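Section 4: Getting the basket and the mesh bags ready

If you did the unboxing in Section 3, you should have the Daleo basket and the mesh bags sitting in a pile someplace. Good. This section gets you from that pile to something you can use on laundry day. I wrote the first version of this guide last August and I've redone this part twice, so if you printed an old copy, toss it — the zipper steps have changed.

I use the green basket from the Daleo line and white mesh bags from Plutivden. Other bags work fine. The Isstead ones close with a drawstring, so skip 4.2 if that's what you bought.

What you need: the basket, your bags, a clear table (I like a light one, it shows up lint), a lint roller, and a soft dry brush. An old toothbrush is great.

4.1 The basket

1. Put the basket on the table, not the floor. You're going to be leaning over it and your back will thank you.

2. Run your hand along the rim. The cord is fuzzy and you'll find a few strands sticking up, and that's fine, mine looked like that from day one. Don't pull them! Tuck the long ones back between the cords with a fingertip, or snip them close with small scissors.

3. Look down at the floor of the basket. It's a tight grid of little raised knots with tiny gaps in between, and those gaps love to hang on to lint and sand and whatever was in your kid's pockets. Brush along the rows first, then across. Tip it over a trash can and give the bottom a couple of slaps.

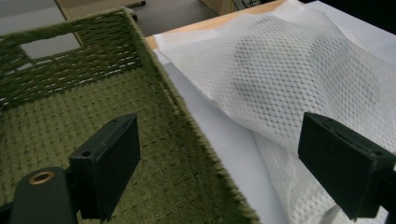
4. Check the handle opening. Put your whole hand through and lift the basket an inch or so. You want to feel the cord around the opening hold its shape.

5. If the sides lean, push them out from the inside with both palms and leave a couple of folded bath towels in there overnight.

Note: Please don't soak the basket. Wipe it with a damp cloth and let it air out. I hosed mine off once and it smelled like a pond for 6 days.

4.2 Checking the zipper

Do this for every bag with a zipper, even new ones. It takes less than a minute once you get the hang of it.

1. Lay the bag loosely on the table. You don't need to smooth it all the way out, just enough that you can see the whole zipper.

2. Find the slider. On mine it's a small brassy piece at the end of a gray zipper tape, with a cream-colored plastic pull. There's also a short loop of white webbing at that end, and that loop is your best friend. Hold on to it with one hand whenever you move the slider with the other.

3. Holding the loop, run the slider the full length and back. Go slow over any spot where the mesh is bunched up, because (ask me how I know) the mesh is very happy to jump in.

4. If it snags, stop. Back the slider up a little, ease the mesh out sideways, and try again.

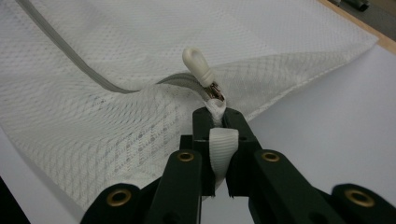 The slider and pull tab, with the webbing loop just below.

Caution: Don't yank on the plastic pull to free a stuck zipper. The pull is the weak part. I have broken exactly one and I'm still mad about it.

5. Close the zipper all the way before you go on to 4.3.

4.3 Checking the mesh

You're looking for snags and thin spots here, and white mesh on a white table is murder on the eyes. Slide something smooth and pale but a slightly different shade partway under the edge, and move it along as you go. The mesh with the dots is easier, you can follow the pattern and anything out of line shows up pretty quick.

1. Start at one edge and work toward the middle, a hand's width at a time.

2. Where the mesh wants to curl over, unroll it with your fingers and look at both sides. Edges wear first.

3. Found a loose thread? Trim it. Found a hole? A few stitches in white thread will do if it's smaller than a pea. Bigger than that and I retire the bag to onion storage.

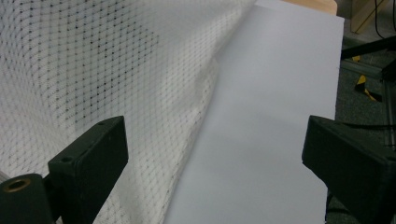 Dotted mesh with the edge curling over onto a pale sheet.

Note: Dots can look darker in one place and lighter in another, depending on how the mesh bends and how the light comes through. Flatten it before you decide something's a stain.

4.4 Picking up and folding

My first few tries at this were a mess, so here's what works for me.

1. Pinch the mesh in one spot near the center and lift gently. It'll come up in a little tent with folds running out from it.

2. Let the rest hang for a second and give it one light shake.

3. Lower it back down, fold the long sides in, then fold in half, and in half again if the bag is big.

4. Stack the folded bags in the basket with the zipper ends facing the same way.

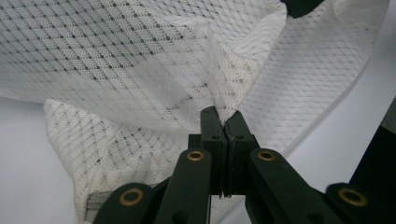 Mesh pinched near the middle, folds spreading out from the pinch.

Caution: Watch your rings and bracelets. Open mesh grabs everything.

4.5 Keeping it up

I repeat 4.2 and 4.3 every 7 washes. If you run one load a week, all year, that's 52 loads and not much checking. Over at the Olmedo laundromat they told me to do it every wash, and I'm sorry, I'm not going to.

Go on to Section 5 for sorting. Last updated 4/30/24.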